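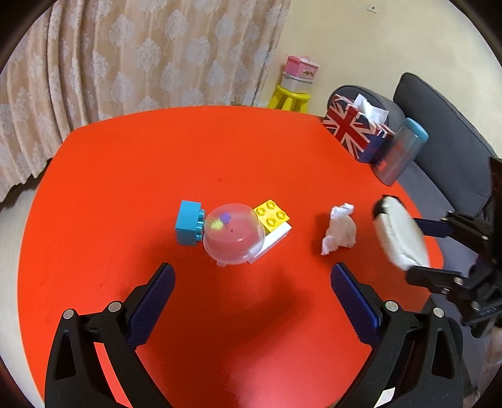 4.2 Comparing the two finger pads on small household objects

We were keen to find out how much of the difference between the two hand-held grippers came from the linkage and how much from the pads. The linkage tests in Section 4.1 had already shown that the Hekero and Sostport versions close at nearly the same speed, so for this round we kept the linkages as they were and changed only the pads. Each tool was run once with smooth pads and once with textured ones, on the same tabletop and with the same two operators, Ruan Adams and Nobuhle Hlongwane.

The object set was deliberately mixed. Toy building blocks have flat faces and crisp edges, and most grippers do well on them. Thin clear plastic is harder, both for the fingers and for the wrist camera, as the table color comes through and the outline gets lost. Crumpled tissue is the most fun of all: it gives way under the lightest squeeze, and no two pieces have the same shape. Figure 6 shows the textured pads in use, with blocks, a clear plastic dome and a crumpled tissue on a red table. The open fingers in the foreground belong to the tool carrying the camera, and a second gripper is at work on the right.

In all we logged 504 grasps. The textured pads came out ahead on every class of object, and we were delighted to see the widest gap on tissue, where the smooth pads tended to slide off the folds before the fingers had fully closed. On blocks the gap was small. Till Görtz suggested that a wider opening would help with blocks lying at an angle to the fingers, and a short check with 77 extra grasps backs him up – we plan to report those in full once the April sessions are done.

Camera view turned out to matter more than we had expected. The fisheye lens keeps both fingertips in sight through the whole closing motion, and that made labeling a pleasure compared with the narrower Brikwood lens we used last year. The price is a dark ring at the corners and some stretching near the border. Labels for objects far from the center took about 10 seconds longer each, and Mpho Hlongwane rechecked all of them by hand.

One point is still open. Both operators said the textured pads felt surer, so they may have moved faster with them, and our logs do not separate operator speed from pad grip. Section 4.3 takes this up with the motorized arm, where closing speed is fixed by the controller.

Figure 6. Textured pads on a hand-held gripper, seen through its own fisheye camera, with a second gripper on the right.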